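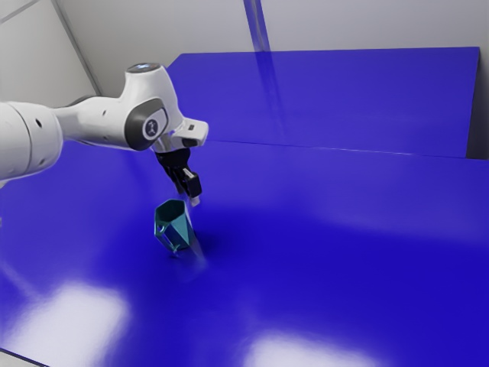 Stunby Open Day

The Stunby Open Day is a yearly public visit to the Stunby robotics workshop, held in January and built around live demonstrations of a robot arm working in simulation. I've been going long enough that I offered to write this entry for the town wiki, so please forgive the "I" all over it (the other editors said they'd live with it). The day is free, the doors open at 10 a.m., and the last demonstration starts at 3 p.m. sharp, as I learned the year I strolled in at ten past.

Background

Stunby started as a repair shop for packing machines and moved into robots bit by bit. The owner at the time, Elsie Inskip, had taken an evening class in programming and came back wanting to try everything. She bought a secondhand computer, put it in the old parts room, and taught herself to make a pretend arm pick up pretend things. The first open day was really just her showing the neighbors what she'd been up to, with sandwiches.

These days the workshop runs its simulations with a program everybody there calls Mimar. Mimar draws the arm, the table and whatever is to be picked up, and it also works out what happens when they touch. I asked whether the name stood for something and got three different answers in one afternoon, so I've left that out of the article until someone can find a source.

The building

Stunby sits at the end of Clisedine Yard, behind the tile warehouse. There's a ramp on the left side. The main room holds 100 visitors, and on a cold morning it feels like a lot more than that, what with the coats! The demonstrations go up on a big screen at the far end, and the people running them sit off to one side with their backs to the radiator. The smaller room next door is called the Baek room, after the family that used to make shoe boxes there, and that's where you'll find the tea, the kids' table and the sign-up sheet for the hands-on session.

Format of the demonstrations

Each demonstration lasts half an hour. Someone from the workshop picks a job for the arm, talks through what the software is trying to do, and then sets it going. If it goes wrong they talk about that too, and I think those are the best bits. You can shout out questions. The jobs tend to be small ones: reach over to a pitcher, close the fingers on it, lift it, put it somewhere else. It sounds like nothing much until you try it yourself.

Most of the talking is done by Tracey Mapplebeck, who joined to look after the accounts and got pulled in sideways. She's very good at it. She'll stop a run halfway and ask the room what they'd do next, and then she waits, really waits, until someone gives an answer.
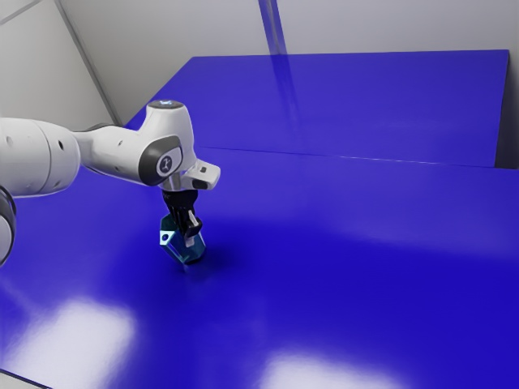
Grasping takes up most of the morning program, and it's the subject I'd tell a first-timer to listen out for. The arm has to get its hand to the right height, at the right angle, and then close the fingers with enough of the object between them that it won't slide out. Tracey likes a hold near the top, with the fingers around the upper part of the block and only a little gap down to the blue tabletop. She had us look at the shadow on the table too, as a way of judging how high something is being held. I'd never thought of using a shadow like that, and now I do it with my own coffee cup. The see-through teal material gets a mention most years as well, because real cameras can have a hard time with glassy things, and a simulation gives you a safe place to practice on them.

Why a simulation

People ask this every single time, so it deserves its own section. A real arm is slow to reset, it needs somebody standing by, and things get broken. A simulated one can be sent back to the start as often as you like. Elsie told us she once left a practice job running overnight and came in to 800 finished tries, most of them terrible. She looked through 400 before lunch and then gave up and went for a walk. Her point was that even the terrible ones were useful, and that she'd have needed a truckload of pitchers to do the same thing with real ones.

The downside is that the pretend world is tidier than ours. The walls are plain, the table has nothing on it that doesn't belong to the job, and there's no draft from the door. Something that works nicely on the screen may still fumble on a real bench, and the workshop is quite open about that. There's usually a short talk after lunch on how they make the simulation messier on purpose, by changing the lighting, the colors and the weight of things from one run to the next.

Views and lighting

The afternoon has a session on viewpoints, and it's the one that tends to lose the little kids and win over the photographers. The same job can look completely different depending on where you look from. A wide view shows you the arm, the table and the wall behind. Go in close and you can end up with almost nothing except blue, big blurry patches of white light, a soft dark shadow, and a few glassy faces coming to a point. I find those close views lovely, to be frank, and also baffling. A program that has to steer by them has to learn that a bright patch on a shiny table is only a reflection, and that a shadow isn't something you can pick up.

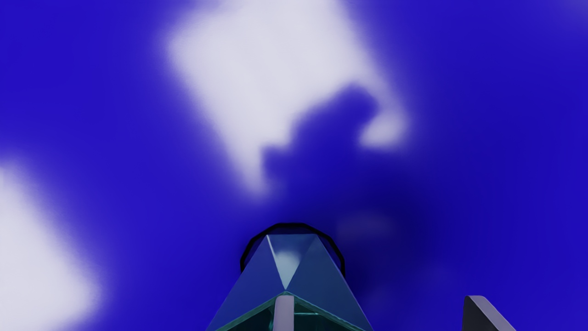

The hands-on session

Sign-up is in the Baek room and fills fast, so go there before you get your tea. Visitors take turns steering the simulated arm themselves, 2 at a time, one on the controls and the other calling out directions. My partner kept saying "left" when she meant right, and I kept believing her. You get one practice go and one proper go. Children need a grown-up with them, though the grown-up doesn't have to be any good.

Getting there

The bus stops outside the tile warehouse. Parking in Clisedine Yard is for people with a permit on open day, and everyone else should use the field across the road, which gets muddy by noon. Bring boots.

See also

Clisedine Yard
Mimar (software)
Baek shoe box works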